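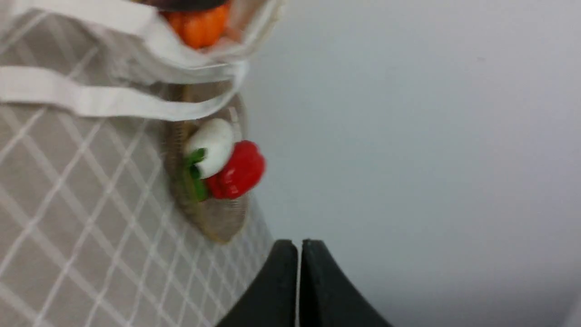
How to Score a Soccer Match by Hand
Arnout Schouten
June 2025

I started keeping a paper match log when my niece's under-14 side needed someone on the touchline who could say afterward where all their chances had come from. I was terrible at it! I missed a goal in my first match because I was writing down a throw-in. A few seasons later I wouldn't watch a game any other way, and I'd love for you to try it, so this is the method I use now. It needs paper, a pencil and a watch, and you can learn it in one afternoon.

What you need

A hardback notebook, A5 or close to it. Loose sheets blow away.
Two pencils, soft ones. Ink runs in the rain.
A watch with a stopwatch you can start without looking.
The lineups, if you can get them. Most coaches will read theirs out to you if you ask before the warm-up.

Step 1: Rule the page

Use a fresh double page for each half. Draw a line down the middle of each page, so you have four columns: minute, team, zone and event. Leave the outer margin wide (two fingers or so) for notes. Across the top write the teams, the field, the kickoff time and which way each side is attacking. Please don't skip that last one. I have a whole page from a Drolta away game in May where I can't tell who was shooting at which end, and it's useless to me.

Step 2: Divide the field into zones

Split the field into 12 zones, three across and four up. Number them from the left corner of the home team's defensive end, reading across, so zones 1, 2 and 3 are the back row and 10, 11 and 12 are right in front of the away goal. Keep the numbers fixed to the ground itself and leave them alone at halftime, even though the teams swap ends. It feels backward for ten minutes and then you stop thinking about it.

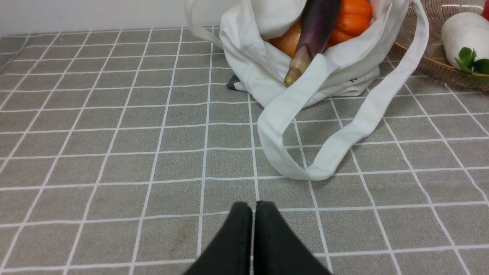 If twelve is too many on your first try, use six. You can still see a lot with six, and it beats leaving gaps because you were hunting for the right number while play went on without you.

Step 3: Learn the marks

Keep them short. Mine are:

S for a shot, with a circle around it if it was on target
G for a goal
C for a corner
F for a free kick in the attacking half
T for a turnover that led to something within a few passes
X for a save

Add the shirt number after the letter. So "23 H 11 S9" is the home number nine shooting from zone 11 in the 23rd minute. Lovely and quick, and you can write it without taking your eyes off the ball for more than a second.

Step 4: Log the first half

Start your watch on the whistle and leave it running through stoppages. Write only when the ball is out of play or going nowhere in midfield. If two things happen close together, put down the second one first while it's fresh, then go back for the other and draw an arrow to show the order.

Expect to miss things. When Akby played Tetteh at the town tournament there were three shots in one scramble, and I just wrote "3S, mess" with the zone. Good enough! I knew exactly what it meant when I got home.
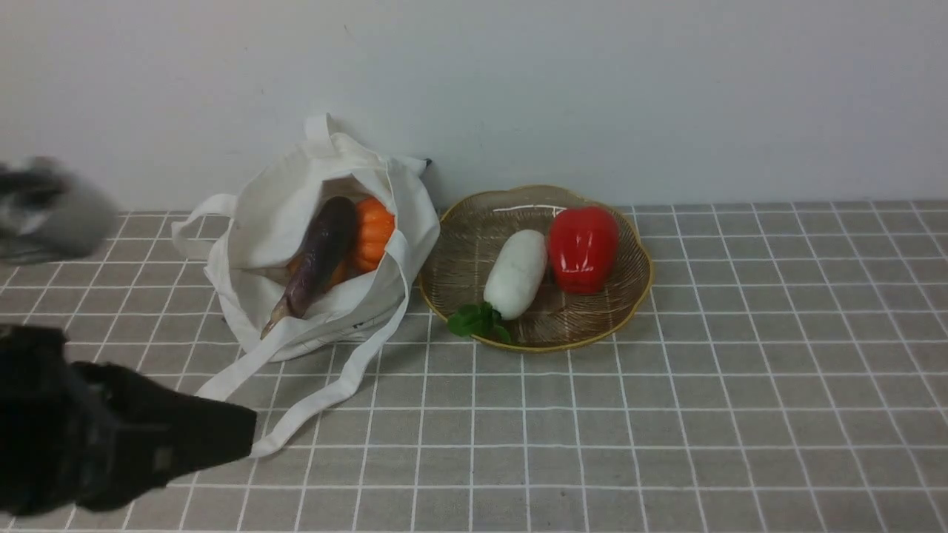 Step 5: Use halftime well

Count your shots by zone and write the totals in the margin. Then look for the empty rows. In that same Akby match they'd had plenty of the ball and not a single entry in zones 10 or 12, so everything was being squeezed through the center. Their coach saw the page over my shoulder and asked for a copy, and I was grinning for the rest of the day.

Turn to your second double page and write the attacking directions again before you get a drink.

Step 6: Add it up at home

Do it the same evening if you can. Read through once and fix anything you can't make out. Then copy the totals onto a summary page at the back of the notebook: shots, shots on target, corners, and the zone each goal came from.

One match won't tell you much, but a run of them is where it gets exciting. I went back through a full season of Cemivmont games and found 414 shots, more than 100 of them from zone 11, and hardly anything from the left. I'd watched every one of those games and would have sworn they were a left-sided team.

Practicing before a real match

Put on a recorded game and log 15 minutes of it without pausing. Watch the same stretch again with your page in front of you and mark what you missed in a different color. Do that two or three times with different games and you'll be ready for the touchline. Bring a spare pencil.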